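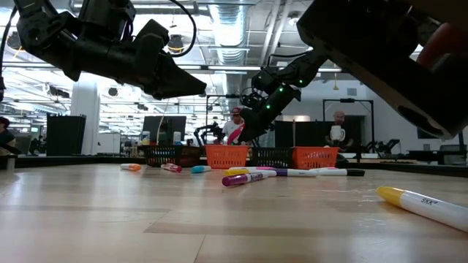
Eight dollars a child would be fair if the district showed where the money went, one parent wrote in response to the plan for a classroom supply fee in Urbridge schools.

The comment was among 1,167 sent to the district before the response period closed. A summary was posted on 18/11/2018, and the board is expected to vote on the fee before the winter break.

## Urbridge weighs supply fee for elementary grades

Under the proposal, families of elementary students would pay $8 a year. In return, schools would stop sending home the August shopping lists that ask for markers, glue, folders and paper. The district would buy those items in bulk and hand them out by classroom.

Families who qualify for free or reduced-price lunch would pay nothing. Others could ask for a waiver at the school office without giving proof of income.

Most of the written comments supported the idea, the summary said. Several parents complained that the current lists differ from one teacher to the next, and that families with children in two grades end up buying the same things twice. Opponents said they already had supplies at home and did not want to pay for more.

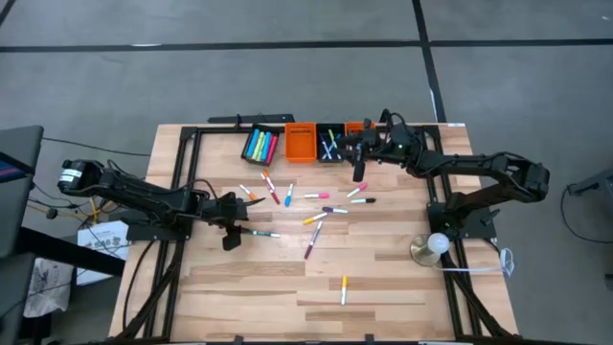

Teachers would also get a change under the plan. Each classroom would have $20 a month to replace items that run out, with orders placed through the school office. At present, teachers apply once a year, in May, and cover later shortages themselves.

The neighboring Fudcombe district dropped its own fee two years ago after collection fell behind. Urbridge staff said they would set aside $4,000 from the general fund to cover unpaid fees in the first year.

The district has asked two suppliers, Stusine and Demirtaş, for prices. Neither bid has been made public. Board members have asked to see both before they vote, along with a list of the items each classroom would receive.

If approved, the fee would start next fall.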